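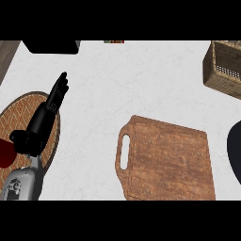
**January — Deltitz sim kit, trial notes**

Second entry on the Deltitz kitchen package. Chunhua Duan has the licence dongle on her machine, so anyone wanting a turn should ask her first. The trial runs 9 more days from this morning and Ren wants a yes or no from us before it lapses.

What we're looking at: Deltitz sells the simulated kitchen as a subscription, with counter scenes, props, a physics layer and a bridge to your own controller. They also sell the scene-building service, where you send them photos and measurements of your own bench and they send back a matched scene. We only have the standard scenes on trial. The service is quoted separately and I've left it until the end.

**Setup**

Install took most of the morning. The installer wants its own Python and complains if it finds ours first on the path. Jinlong Yao got around it by making a clean user account, which works but isn't something I want to do on every machine. Their help page says to edit the launch script instead. I tried that after lunch and it's fine. Use the script.

The bridge came up on the second attempt. First attempt failed on a port clash with our own logger, which I'd left running. My fault. Moved the logger and it connected straight away.

Joint names in their arm model don't match ours. There's a mapping file for this, plain text, one line per joint. Wrist joints are listed in the opposite order to what I expected, so check before sending anything. I've put our version of the map in the shared folder.

**Scene used**

Marble counter, one arm in from the left, reddish-brown cutting board toward the right, wicker basket behind it in the corner. Round woven placemat on the left under the arm. Arm starts with the hand flat and fingers together, which suits us because our own controller starts from an open hand as well and there was no need to write a pre-pose.

The counter stone is pale with faint grey veins. I mention it because our segmentation model has only ever been trained on the dark bench in the back room, and I wanted to know what it made of a light surface. It handled the board well. The veins gave it no trouble. The placemat was worse: it kept splitting the orange zigzag weave into separate pieces until I raised the merge threshold. Leave the threshold up for these scenes.

It also lost the handle slot in the board on some runs and treated the board as solid. The marble is plainly visible through the slot, so the information is there. I think it's our hole-filling step doing it. Turned hole filling off and the slot came back, along with some speckle elsewhere. Needs a proper fix on our side. Nothing for Deltitz to do.

**Camera**

Default view is wide and short, with black bands top and bottom. The bands go into the saved frames as well. Our loader doesn't expect that and was resizing the whole thing, bands included, so the counter ended up squashed. I've added a crop to the loader for now. Deltitz support say there's a setting to render without the bands but the option they named isn't in our build. Chunhua has gone back to them.

The default view also loses the top of the basket and the bottom edge of the board. For pushing the board around the counter this matters, as we want the whole outline. The camera can be moved in the scene file. I moved it back and up and saved that as a separate scene so the stock one stays untouched.

**Runs**

Logged 3,362 frames across the afternoon and none dropped according to the bridge counter. Timestamps are monotonic. I didn't check them against the wall clock and should.

Task was reach to the board's near edge, touch, retract. Nothing fancy. Reached the edge cleanly on most tries. Three went wrong in the same way: the fingers came down past the edge and into the counter by a small amount, and the contact solver pushed the hand back out with a visible jump. Lowering the approach speed got rid of it. Jinlong thinks the collision mesh on the fingertips is coarser than the visual one, and from the debug view I agree with him. The drawn fingertips taper to a rounded point and the collision shapes are blunter than that.

That would be a problem for anything involving the handle slot. I wouldn't trust a finger-through-slot result from this until they give us a better mesh or let us supply our own. Asked whether we can. No answer yet.

Basket contact not tested. Chunhua wants to see how the open lattice on the inside wall is modelled before we put anything in there — if it's a solid panel with a texture on it, our depth tests won't mean much.

**Compared with Marnodley**

We've been on the Marnodley simulator since the last project and everyone knows its habits. Going by today:

- Deltitz looks better. Wood grain and stone are well done and the metal on the arm picks up light along the curves the way ours does.
- Marnodley is easier to script. Deltitz scene files are long and the comments in them are thin.
- Contact is about even at low speed. Marnodley is better at high speed.
- Deltitz support replies the same day. Marnodley's doesn't.

**Cost**

Licence is per seat with a minimum of 3 seats. We'd use two. Jinlong has asked whether the third can float between us and the Fornska group upstairs, who would split it. The scene-building service is a fixed fee per scene with 10 working days' turnaround, and revisions after the first are charged.

My view for now is seats yes, scene service no. We can measure our own bench.

**To do**

- Check timestamps against wall clock (me)
- Chase the band setting and the fingertip mesh (Chunhua)
- Fix hole filling, then rerun the slot frames (me)
- Basket collision view (Chunhua)
- Ask Fornska about the shared seat (Jinlong)
- Write the loader crop up so it isn't only in my branch

Machine left on overnight with the bridge stopped. Please don't restart the logger on the old port.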